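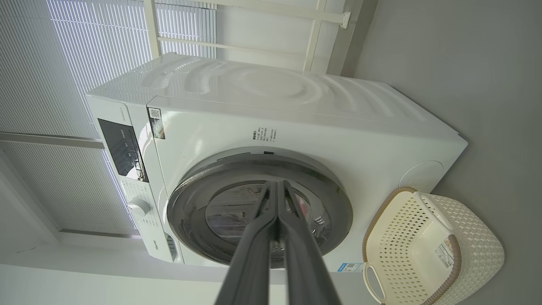 The best hour of my week starts with a full basket

Laundry has a bad reputation, and I would like to stick up for it. Give me a free morning in October, a window with a bit of sun in it and a heap of clothes to get through, and I am perfectly happy (my family finds this baffling). So when a reader in Zivelcombe wrote to ask how to run a wash day in a small flat without losing the whole day to it, I cleared my desk and wrote back four pages. The feature you are reading grew out of those.

Start with the basket. People will spend weeks choosing a machine and then carry their washing about in their arms, dropping socks all the way down the hall. A plastic basket with holes in its sides is light, it wipes clean and it lets the air through to yesterday's towels. I like a pale one with a brown rim, which looks friendly enough to leave out. Mine came from the market at Skurkport and has lived beside the machine ever since, close enough that I can load straight from it without taking a step.

Then sort, and be strict about red! I love red clothes. I own far too many of them, and I have also owned a set of pillowcases that went in white and came out the colour of prawns. A new red top gets its first two or three washes alone, or with other dark things I don't mind about.

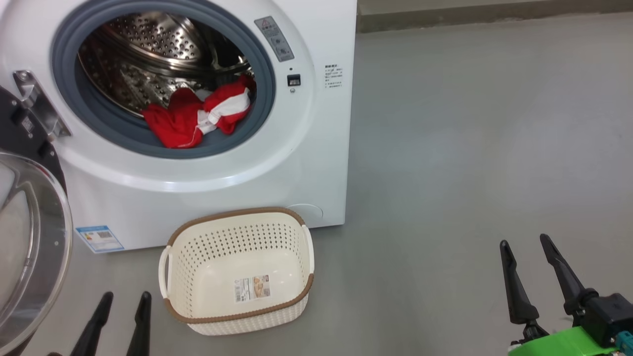 Red and white together in one garment is the real test of nerve. Stripes and trims are where a stray bit of dye shows first, so read the care label, keep the water cool and take the thing out as soon as the drum stops. Leaving it bunched up wet for an afternoon is asking for pink edges. If you are unsure, press a damp white cloth on an inside seam for a minute and see whether any colour lifts.

Before you shut the door of a front loader, run a finger round the rubber gasket. It is a lovely little habit and it takes no time at all. Hair grips, coins, tissues, the missing baby sock: everything ends up in that fold. Check that no sleeve is hanging over it either, as a trapped cuff can let water creep out on to the floor. When you have finished, wipe the gasket dry and leave the door open for a while so that the drum can air.

The filter deserves some love too. On many machines it sits behind a small round cover low down at the front, and plenty of people have never opened theirs. Switch off at the wall, follow the instructions for your model, put down an old towel and a shallow dish, and go slowly. I do mine every couple of months and I always find something. Last time it was a button I had been hunting for since spring.

As for what to wash with, I have gone back to plain Grikudik flakes for woollens, 269 grams in a cardboard box that lasts me most of the winter. For everything else I use an ordinary liquid and rather less of it than I used to. Towels in particular came up much softer once I stopped drowning them in the stuff.

Fold while the clothes are still a bit warm from the airer by the window, put the radio on, and carry the basket back to where it lives.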